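Siltton 开放日走访记：Hubmann 楼二层，一张桌子看了半天

发布于 2022-04-04

Siltton 的开放日我惦记了很久，去年十月那场报名晚了没赶上，这次名额一放出来我就抢了。地点在 Muvodari 老厂区的 Hubmann 楼，从车站下来走 20 分钟，沿河那段路特别舒服，柳树已经绿了，对岸有人在钓鱼。楼是旧楼，外墙重新刷过，楼梯扶手还是原来的，摸上去滑溜溜的，我上楼的时候忍不住多摸了两把。

签到在 201，领了胸牌和一张平面图。平面图画得真好，手绘的，连走廊里饮水机的位置都标了，可惜厕所标反了方向，我和好几个人一起走到了杂物间门口，大家笑成一团。

开场介绍很短，讲的是 Utus 这个项目怎么从一间屋子做到半层楼，讲完就让大家自由走动。我喜欢这种安排！跟着队伍走的参观我总是掉队，看东西慢，又爱蹲下来看桌子腿。

212 的大桌子

我在 212 待的时间最长。别的房间都是转一圈就出来，唯独这间进去就不想走，全是因为那张大桌子。桌面铺着棕色牛皮纸，上面用蓝色胶带贴出一格一格的方块，横的竖的都有，一眼看过去像一张放大了许多倍的作业本。我平时自己在家做手工，桌上顶多垫一张旧报纸，从来没想过可以这么铺。牛皮纸不反光，东西放上去轮廓很清楚，颜色也显得特别正，比如那只绿松石色的塑料盒子，搁在棕色纸上好看得要命。

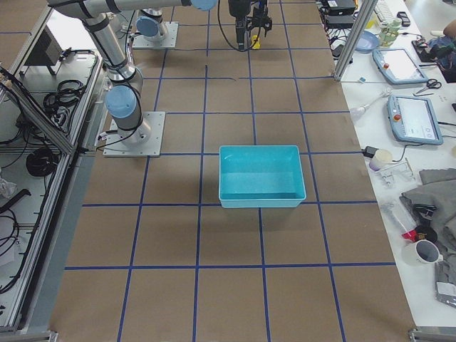

我问工作人员牛皮纸多久换一次，回答是看心情，脏了就换，卷筒就放在隔壁，扯一张铺上，边角压平，再重新贴线。贴线最费工夫，要两个人拉着卷尺，一个人在后面压。听到这里我立刻想起搬家那年在客厅地上贴家具位置，一个人贴了一下午，到最后沙发还是歪的，怪不得，原来缺个帮手。

胶带也值得说几句。我凑近看的时候发现，这种格子用久了很有味道：有的地方翘起来一小片，有的地方弯弯扭扭，靠边还有一截卷成了圈，有一条横线中间干脆断开了，两头没接上。纸上也有浅浅的折痕。我特别喜欢看到这些，说明桌子是真的在用。有些开放日把什么都擦得锃亮，进去像进样板间，话都不敢大声说。桌子后面的白色台子上也堆得满满当当，跟我自己的工作台差不多，看着亲切。

还有个小东西让我开心了好一阵：一个黄色的小玩偶，圆滚滚的，戴着银色的护目镜，像小黄人。旁边一位带孩子来的家长也看见了，孩子当场就喊了出来，整个屋子的人都转过头去找。
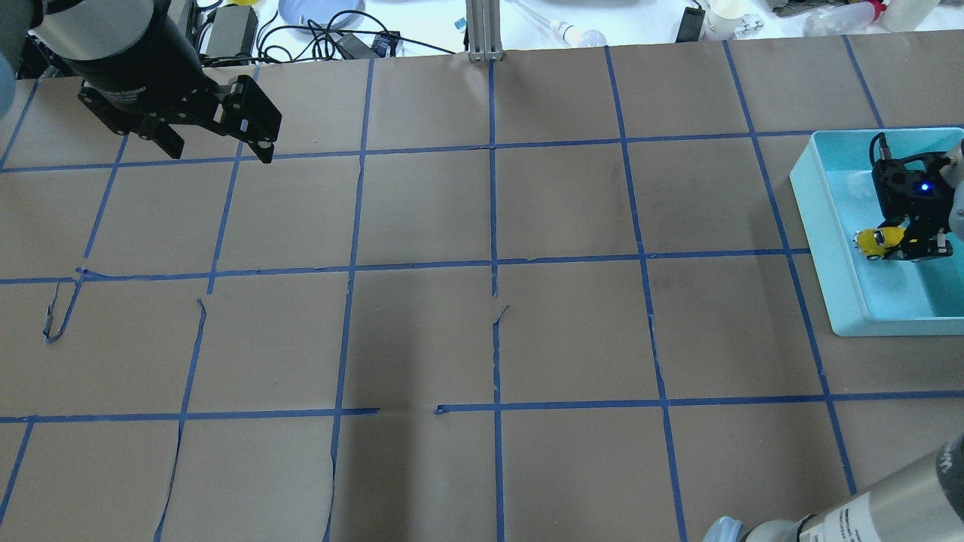 收纳、线材和那只盒子

看完桌面我就开始看周围，这是我的老毛病，去谁家做客都要先看人家怎么放东西。桌子一侧是铝型材搭的架子，银色的，结构很利落，里面有搁板。铝型材我馋了好几年，自己量尺寸、自己拼，想加一层就加一层，不像买来的柜子，差两厘米就是塞不进去。回来的路上我已经在手机上画草图了，打算给阳台做一个窄的，下面放花土，上面放工具。

线材这一块我要替同好们多看两眼。黑色的线缆有的盘成一圈挂着，有的团在搁板上，也有几根就那么顺着边上垂下来。盘成圈的我很佩服，我家的线永远是一团，每次找充电线都要先解十分钟的疙瘩。至于散着的那几根，我完全理解，真的，谁家没有几根这样的线呢。我跟工作人员聊起绑线，我们俩一致认为魔术贴扎带比塑料扎带好用，塑料的剪一次少一根，魔术贴的可以拆了又绑，绑了又拆。

再说回那只绿松石色的盒子。长方形，四壁微微向外撇，比较浅，这个形状我太喜欢了。浅盒子的好处是东西不会叠在一起，伸手就能拿到，我家玄关要是有一只，钥匙和口罩就不用天天找了。外撇的盒壁看着也柔和，放在一大片横平竖直的格子当中，格外显眼。我当时还想问在哪儿买的，结果一转头又被人拉去看走廊里的材料样品墙，就忘了。哪位读者要是见过类似的，请留言告诉我！

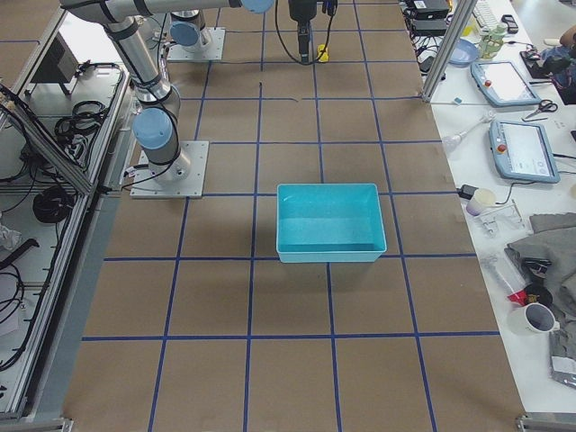 走廊那面样品墙也很精彩，各种纸板、毛毡和软木一块块钉在上面，可以随便摸，还有一只小篮子装着边角料，写着“请拿走”。我拿了 3 块毛毡，灰的两块，橘色的一块，准备回来做杯垫。茶歇的点心是核桃酥和一种加了柠檬皮的小蛋糕，后者我吃了不止一块，就不交代具体数目了。

给想去的朋友几条零碎的提醒：楼里有点凉，外套别存，穿着走；签到处的笔不太好写，自己带一支；212 人多的时候转不开身，吃茶歇那会儿最清静，我就是趁那时候又溜回去看了一遍。想拍照的话记得先问一声，他们都很好说话。签到处还可以登记下一次活动的通知，写邮箱就行，我写了，顺便替同事也写了一个。

回家当天晚上我就翻出一卷牛皮纸，把书桌铺上了。蓝胶带家里没有，暂时用白色的顶着，贴了四条线，其中一条已经被猫揭走了。等阳台的架子做好，我再来更新照片。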